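Why do shadows change their size?

Every child has a shadow, and so has every tree, cat and lamp post. But what is a shadow? It is a place where less light can come, because something stands in the way. Light travels in straight lines. It cannot walk around your body, so behind you there stays a darker shape.

In the morning the sun is low in the sky and your shadow is very long. At midday the sun is high and the shadow becomes short. In the evening it grows again, but now it points to the other side.

In April the children of the Bundale nature club put a stick in the school garden. The stick was 32 centimetres tall. At midday its shadow was shorter than the stick - at five o'clock it was much longer!

Some shadows have a sharp edge and some are soft. A small, strong light, for example a torch, makes a sharp shadow. A big light, such as a cloudy sky, makes a soft one. Under a cloudy sky the light comes from many sides at once, and it fills a part of the dark place.

You can try it at home. Take a torch, a cup and a pale table, and make the room dark. Hold the torch low, then lift it slowly. Look how the shadow of the cup becomes shorter. Please do not shine the torch in anybody's eyes.

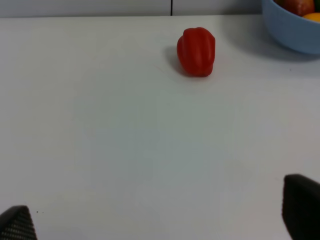 If you like drawing, put the cup on a sheet of paper and draw a line around its shadow. Then move the torch and draw again with another colour.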